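Home | Talks | Notes | Contact

Speaker notes: What a Work Table Collects

Open without the slides. Ask who has a table at work that was white once and is still, officially, white. Wait for the hands. Mine went up years ago.

Slide 4. Duct tape. Everyone treats it as temporary, and it outlives the people who put it down. One strip looks like a repair. Lay enough strips side by side and you have a region, with a coastline. The ends go ragged, the top wrinkles, and under a ceiling light it shines like a cheap suit. Pause here, let them look.

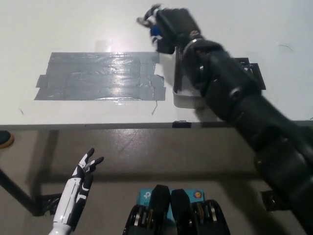
Sirkka Vuorinen wrote back after the Brastel version of this talk that I was being unfair to tape, and that she would sooner have a ragged patch she can peel up on a bad afternoon than a neat hole drilled by an optimist. Read that out slowly. She's right, annoyingly.

Then small stuff: the tub that gets parked near the front edge, the clip on the rim, the thin wire going nowhere obvious. My rule is that if it has stayed put since November, it's furniture - label it or bin it. (Skip the story about the 119 labels if we're running late.)

Finish on glare. Move the lamp before you buy a new table.

Contact: Finlay Gillies, Tradow | Back to top

Recent notes
Drawers, and Other Places to Lose Things
The Hanari Shelf Talk
116 Cables, No Plugs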